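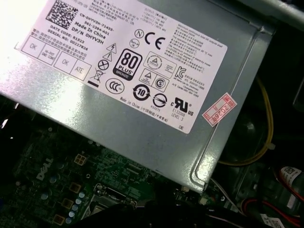
4.2 What the labels gave us

I went into the parts survey thinking the power supplies would be the dull bit. We had 81 office desktops on loan through Listton, and I'd mentally set aside one afternoon for copying numbers off metal boxes. It took a lot longer than that, and I ended up liking it!

The trouble with a power supply label is that it has everything on it and very little of it is in the order you want. You get a part number, a date code, a serial number, the safety marks, the "OK" boxes from testing, and then the one thing people tend to remember, the 80 PLUS badge. Take the unit marked DP/N 0HYV3H. The badge says Bronze and you can read that from across a bench, but the date code (R1523) is in small print with the rest of the identification text, and we wanted the date code far more than the badge. Bo-ram Yoo typed up the first batch and I typed up the second, and when we compared sheets we'd each picked a different line to call "the number." She had the DP/N and I had the serial. So we went back and did the lot again with both columns – tedious, but the table in Section 5 depends on it.

We also had to settle how far to take a case apart before reading anything. In the end we read labels with the unit still in the case wherever we could, and only pulled it if a line was hidden. I'd do it that way again. You keep the unit next to its board in your notes, and there are fewer loose screws to chase at the end of the day. 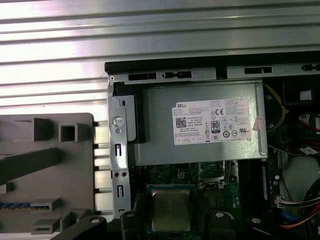
Figure 3. Open desktop case with the power supply in place over the green motherboard. The specification label carries the Dell name, a square code and an 80 PLUS badge; the small pink sticker to its right was logged separately.

Stickers like the pink one in Figure 3 were a headache all of their own. We didn't have a field for them in the first version of the sheet, so they went into "other," and "other" filled up fast. By the time we had 1365 entries it was the messiest column by far. Virnus (our parts database) will let you add a field halfway through, but it won't go back and sort out the old rows for you, so I spent a couple of evenings doing that by hand with the radio on.

4.3 The practice board
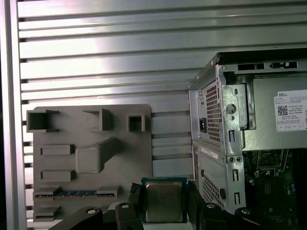 Khoury Hardware Reuse Group, Department of Applied Computing

For the layout sessions we used a 3D-printed board, all gray apart from the row of blue along the long slot near the bottom. The raised blocks and pads stand in for motherboard components, and there are square sockets of different sizes along the top edge. Moushumi Liyanage drew it up in Limus after I'd grumbled once too often about wearing out good boards. It's a simplified thing and I wouldn't want anyone learning part names from it alone, but for talking about where things sit it beats a diagram by miles.

The processor we kept real. I wanted people to see the green edge around the silver cover for themselves, and to practice holding it by the sides. Our 11 participants got the board first and an open case second, and their notes from both are compared in the next section.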